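Okay, I have spent my whole week off looking at things that hang, and I need to tell you about it. A thread on droopy curves! 🧵

---

Hold a necklace by both ends and let it drop. The shape it makes has a name: a catenary. It comes from the Latin word for chain, and once you have the word in your head you start seeing the thing all over town.

---

It looks so much like a parabola that people mixed them up for ages (Galileo thought a parabola came pretty close). They're near twins when the chain is pulled fairly tight. Let it sag deep and they drift apart, and you can see it by drawing both on the same sheet of paper. I did this at the kitchen table and yelled.

---

My favorite so far is the old footbridge at Kendcombe. It has chain handrails between the posts, and every stretch sags a little differently. I walked it 4 times. A dog walker asked if I'd lost something.

---

Now the bridge part, which I love. The main cables on a suspension bridge are closer to a parabola, because the heavy part is the flat roadway spread out evenly underneath. Same kind of cable, different load, different curve!!

---

And power lines! Long spans between towers, hanging under their own weight. They dip lower on hot days because the metal gets longer. There's a 300-yard stretch on the road out to Brikby where you can line up one wire against the hills behind it, and I'm going back in August to see if it sits lower.

---

Best trick of all: flip it upside down. A hanging chain is all pull and no push. Turn that shape over and build it out of stone and you get an arch that's all push and no pull, and stone loves being pushed on. Builders have modeled arches with hanging strings and little weights. STRINGS.

---

You can try it tonight. Tape a sheet of paper to the wall, pin up 10 inches of ball chain (the kind on lamp pulls), trace it, take it down, turn the paper over. Arch! Cost me 5 dollars, and most of that was the tape.

---

Things I've stopped to look at since then: clotheslines, the velvet rope at the movie theater, a garden hose on two hooks, spider silk with dew on it, the strap on my own bag while I was wearing it.

---

Indoors counts too. Look up and find a loose cord. If it's stiff it won't be a true catenary, because it fights the bend a bit, but it's still in the family. 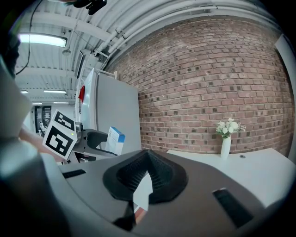 Thin black cable, one long curve. Look toward the top.

---

A few of you asked about string lights. The bulbs add little lumps of weight, so up close you get short pieces with a slight corner at each bulb. Step back and it smooths right out. Patio science!

---

Next on my list is the rope fence by the harbor, after a good rain. Wet rope is heavier but it can also shrink, so does it sag more or less? No idea. Please send me your droopiest local curves, I want all of them.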